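Two Arms and a Table: Living With the Trernance Bench Kit

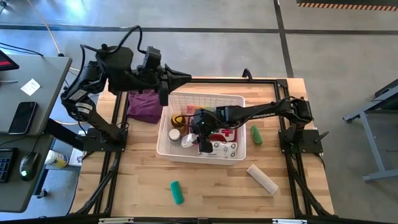 Issue 30

I put off writing this one because I wanted to get past the honeymoon stage, and also past the invoice. The Trernance bench kit has been in our shop since December, and I've now used it enough to have opinions that don't depend on how much we spent. Well, mostly.

Quick background if you skipped the last few issues. We're a tiny outfit, four of us, and we pack mixed kits: travel kits, first-aid refills, little welcome baskets for rental cabins. Lots of odd shapes going into and out of the same container. I'd wanted a two-arm setup for ages, and the choice came down to Trernance, which sells the whole bench, or Bruvix, which sells you arms and wishes you luck. I budgeted for both on paper, and I'd tell anybody to do the same before they fall in love with a brochure.

So, the bench. The wood top is my favorite part, and I didn't expect to be saying that in a robot review! It's a blond butcher-block surface inside a black aluminum extrusion frame, and it's just nice to work at. Bottles don't skid on it the way they did on our old steel table, and it's quieter when something drops. The frame is the practical half of the deal. You can clamp things to the rail (we keep a couple of silver clamps along the front edge) and you can move stuff later without drilling anything. If you're pricing a homemade version, please remember to price the extrusion, the brackets and your own weekends. I forgot the weekends on my first spreadsheet and it made the Bruvix route look like a steal.

The arms sit on black plates at the left and right sides, facing each other across the table, so both can get to a basket in the middle. For our kind of work that's the right layout. One arm can be down in the basket while the other hangs over the back corner. I looked hard at a single-arm version to save money, and for plain pick-and-drop I'd probably still buy that. But we handle soft things too, and a crumpled cloth is a different animal from a jar with a lid. Two arms give you options there that one doesn't.

The grippers are fine. I'd call them good on jars and spray bottles and so-so on anything flat. Small round tubs are hit or miss depending on how they're crowded in. I ended up ordering a set of softer finger pads from Uibo, and if I were doing the budget over I'd put those in from day one as their own line. Fingers are consumables. Nothing in the Trernance quote treats them that way, and that bugs me.

Cables are my biggest gripe. They loop up over the wrist and wrap along the links, and you spend the first weeks nervous about every one of them. They haven't snagged on us yet, but I'd have happily paid more for a tidy harness. Trernance does sell one, I learned afterward, as an add-on. Ask about it before you sign!

Now the planning stuff, where I made most of my mistakes.

Floor space. The bench itself is reasonable, but the legs angle out and you need a desk next to it for a monitor, keyboard and mouse. I planned for the table and forgot the desk, so we lost a shelf.

Test items. Buy them as part of the project and don't borrow from stock. Our regular basket gets a jar, a spray bottle, a first-aid kit and a few other bits, plus boxes and cylinders left out on the wood, and I set aside $1,000 for that sort of thing plus spare parts. It sounded silly at the time. I've used most of it.

Software. The kit comes with a basic license and you'll outgrow it. We added Plasero for scheduling and logging, billed by the month, so it landed in a different budget from the hardware and I got a stern look over it.

Setup help. Take it. We paid for 2 days and needed both of them.

Would I buy the Trernance again? Yes, though I'd haggle over the harness and the fingers and skip the extended warranty on the table (it's a table). If you have a strong tinkerer on staff and lots of patience, Bruvix is still worth a quote. For the rest of us, the built bench costs more up front and gets you working sooner, and I've stopped wincing at the number.

Next issue I'm comparing baskets, and yes, I have enough to say about baskets to fill a whole page.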